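2024-03-23

Back from Jarnholm with sore feet and one tote bag more than I left with. The comics festival has moved to the ice rink this year (ice removed, chill kept), so everyone shopped in their coats and the cosplayers suffered for their art, especially the ones whose art had no sleeves.

I stood in line 60 minutes for the Kelemen booth to get the new Amus volume signed. By the time I reached the table the signing was over and the artist had gone to lunch, so I now own an unsigned copy with a very nice bookmark. Book 4 still missing from my set. One dealer had it, in a plastic sleeve, for 479. I laughed, he didn't, and I went to look at the keychains.

The big announcement was at three on the main stage. Lights down, drums, smoke, almost 20 minutes of a man thanking sponsors, and then the poster for the Colel anime, which is the poster they put online in November with the word "soon" made larger. We all cheered. I cheered too. I took a picture of it and got mostly the hat in front of me.

Ate a rice ball on the train and read the Amus twice. It's good, annoyingly. The villain gets a dog.

Must stop buying tote bags.
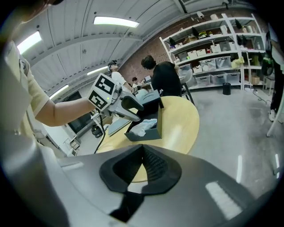
*Round table, dark gray box, crumpled white cloth.*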